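I keep being asked when my daughter will start reading, and she's four. Four! At the Piledton library last May a very nice gran told me her grandson knew 225 words by sight, and I went home and panicked over a pack of flashcards.

We lasted 11 minutes. She turned the cards into a bus queue, then made everybody on the bus have a row about a sandwich, and I've not heard her use so many new words in one go before or since.
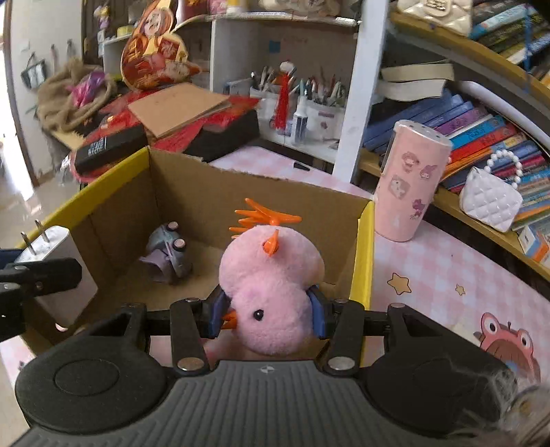
*The pink bird, beak and all.*

So I've gone off early reading targets. I don't mind letters if she asks – she likes the J in Jernau, the town where my sister lives – but I'd sooner spend the morning on stories, rhymes and long daft arguments. Shahab Moradi, who taught me in infants, read to us every afternoon and never once checked what we'd remembered. I can still do most of the voices.

Some children do read at four and love it (my brother did, the show-off). Lovely, let them. I just wish we'd stop asking the others. The flashcards are in the drawer with the takeaway menus, if anyone in Piledton wants them.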